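Forum Flikora, Bereich Simulation & Teleoperation
Dezember, von gelenkwurst
Lesezeit: 3 Minuten

**gelenkwurst:** Ich führe seit Wochen abends einen Greifer per Fernsteuerung durch eine simulierte Küche, damit das Modell später nachmacht, was ich vormache. Stand jetzt: 226 Demos, davon vielleicht die Hälfte vorzeigbar. Trainiert wird mit Trurodley, gesteuert mit zwei Joysticks und wenig Würde. Frage an die Runde: Lasst ihr verwackelte Durchgänge drin oder fliegen die raus?

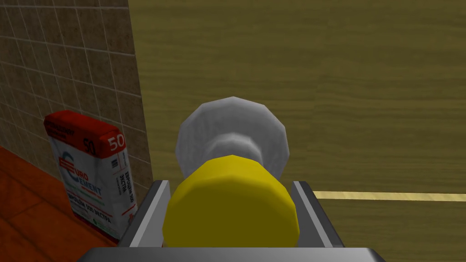 Handgelenkkamera, gelb-weißes Teil zwischen den Fingern. Der Zementsack gehört zur Einrichtung.

Mein Problem ist der Anflug. Ich korrigiere ständig nach, und das Modell hält mein Gezitter inzwischen für eine Arbeitstechnik.

**quaternia:** Raus damit. Wer schlampig vormacht, bekommt einen schlampigen Roboter. Ich habe von 244 Demos nur die sauberen behalten und seitdem Ruhe.

**nullpunkt_neu:** Widerspruch. Ohne Korrekturen lernt er nie, wie man aus einer schiefen Lage wieder herauskommt. Bei deinen sauberen Demos reicht ein Zentimeter Abweichung, und er steht da wie ein Tourist vor dem Fahrkartenautomaten.

**gelenkwurst:** Schiefe Lagen habe ich im Angebot. Manchmal verdrehe ich das Handgelenk so gründlich, dass ich fast nur noch Fliesen sehe und erst mal suchen muss, wo die Arbeitsfläche geblieben ist. 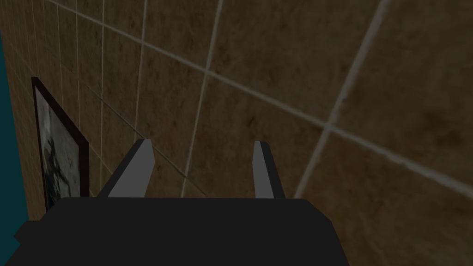 Solche Suchfahrten würde ich schon gern loswerden, sonst besichtigt er später vor jedem Griff die Wand.

**quaternia:** Suchfahrten sind keine Korrekturen, die schneidet man vorne ab. Und nimm den Joystick-Ausschlag zurück. Bei Gallarora gibt es dafür eine Totzone, die steht ab Werk auf »Presslufthammer«.

**gelenkwurst:** Totzone gefunden, danke. Gleich noch mal probiert, von oben und mit halbem Tempo.
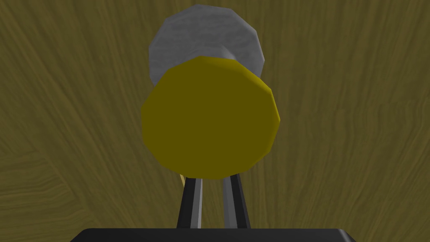
Tiefe schätzen bleibt trotzdem Glückssache. Vor lauter gelber Stirnfläche weiß ich nie, ob ich schon nah genug dran bin, und schließe aus Nervosität zu früh.

**nullpunkt_neu:** Zweite Ansicht von der Seite dazuschalten. Nur mit der Handkamera ist das Einparken mit Blick durchs Schlüsselloch.

**quaternia:** Dann lernt er aber mit weniger Information, als du beim Vormachen hattest. Wenn er später bloß die Handkamera bekommt, solltest du auch nur die benutzen.

**gelenkwurst:** Also leide ich pädagogisch wertvoll weiter. Ich fahre den Greifer jetzt erst mittig davor, halte kurz an und gehe dann weiter.

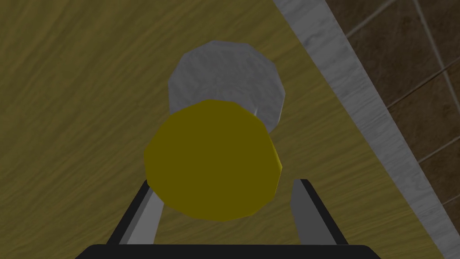 Die Pause kürze ich nachher heraus, sonst übernimmt er die auch noch. 12 neue Demos so aufgenommen, die alten Suchfahrten sind vorne abgeschnitten, das Gezitter bleibt vorerst drin. Training läuft über Nacht.

**Kommentare (3)**

**kabelsalat:** Pausen bitte nicht kürzen, das gibt Sprünge in den Trajektorien. Habe ich bei Qureshi schmerzhaft gelernt.

**motte:** Meiner zittert auch. Ich nenne es Handschrift.

**nullpunkt_neu:** @kabelsalat Kommt auf die Länge an. Eigener Thread?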